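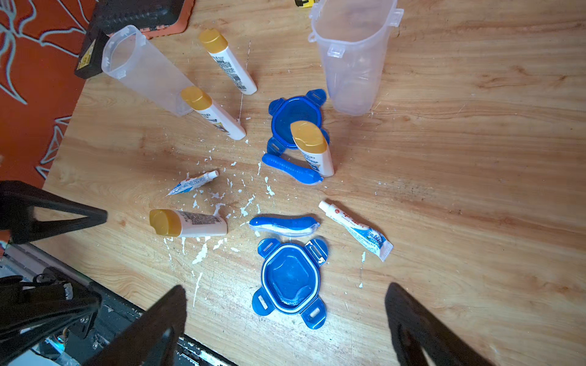

3 min read

Section 2: Packing the Wash Tubs

The Trarberg travel wash set replaces the bulging sponge bag, that great British institution in which everything eventually tastes of soap. It asks for a little patience the first time. After that the packing goes quickly, unless you share a bathroom.

Before you start

Put everything out on a table where you can see it: tubs, lids, toothbrush cases, tubes. It will look like a jumble sale. Leave it that way for now, as sorting into neat rows first only means handling it all twice.

You will need:
2 tubs with clip-on lids
2 toothbrush cases
The tubes you mean to take (the ones you will use, not the ones you wish you used)
A cloth
A tape measure, if your suitcase is a shallow one

2.1 Filling the tubs

1. Unclip all four tabs and lift the lid straight up. Prising from one corner works too, until the day the tab stays in your hand.

2. Check the gasket. This is the white rubber ring on the inside of the lid. It should sit flat in its groove the whole way round. If it has popped out, press it back with a thumb and work along each side in turn.

3. Close every flip-top cap until it clicks. Squeeze the tube gently over a sink. If anything comes out, you have learned something cheaply.

4. Stand the tallest tubes in first, caps up, against the side of the tub.

CAUTION: Do not carry loose liquid in a tub. The gasket will hold back a small leak from a tube. It was never meant to face 600 ml of bath foam on a motorway.

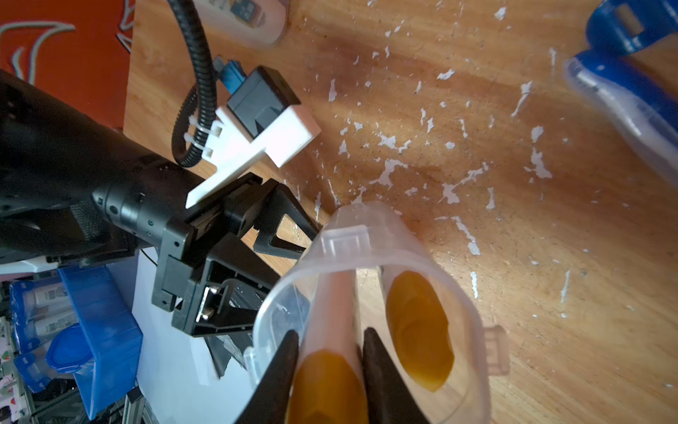
Small things go in last, and small things are where most people come unstuck. Tip the tub towards you so that you can see to the bottom before dropping them in. The tub is frosted, so from the side you get little more than coloured shapes, much like the orange-yellow blobs in this one, and a shape is a poor guide to whether you have packed the right thing. Look in through the open top instead. When you are satisfied, stand the tub upright and let everything settle.

5. Leave a finger's width clear below the rim. Onni Nurmi, who wrote the first edition of this guide, had the words "a finger's width" and Onni Aaltonen, who revised it, had much larger hands. Any finger will do.

6. Lay the lid on with the gasket facing down. Fasten one tab, then the one opposite, then the remaining pair. Going round in order tends to lift the far side, and you will chase it about the lid like a fitted sheet.

NOTE: A tab that refuses to close nearly always means that something underneath is too tall. Take it out. Leaning on the lid with an elbow is not covered by the guarantee.

2.2 The toothbrush cases

The cases travel outside the tubs. They are curved and they are long, and no amount of turning them about will alter either fact.
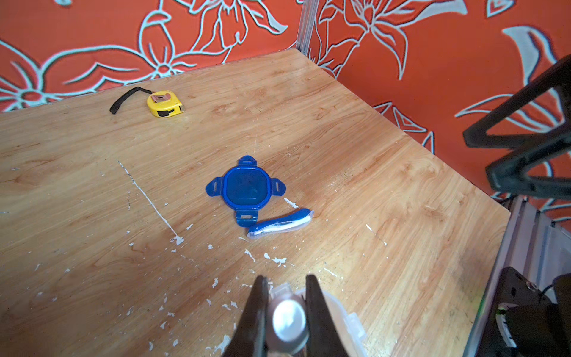 If you want to be certain they will lie flat in your bag, measure the bag's inside depth at its shallowest point, which is usually over the wheels. Allow 25 mm more than the thickness of the case, or the zip will have opinions.

1. Shake the water off the brush and let it dry. Overnight is good. Five minutes before the taxi is traditional.

2. Put the brush in and close the case without forcing it.

3. Lay the case alongside the tub. Do not balance it on the lid.

CAUTION: Keep wash things and tools in separate luggage. A tub will put up with a hairbrush but has no defence against a spanner.
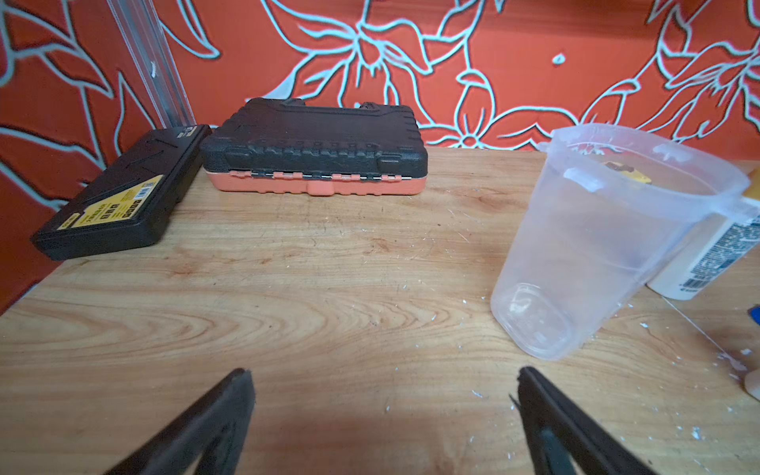

Fig. 4: Tool cases. Pack separately.

2.3 On arrival

Open the tubs upright, over a basin. Wipe the gasket with a damp cloth and leave the lids off until everything is dry. For lost tabs and spare gaskets, see Section 5.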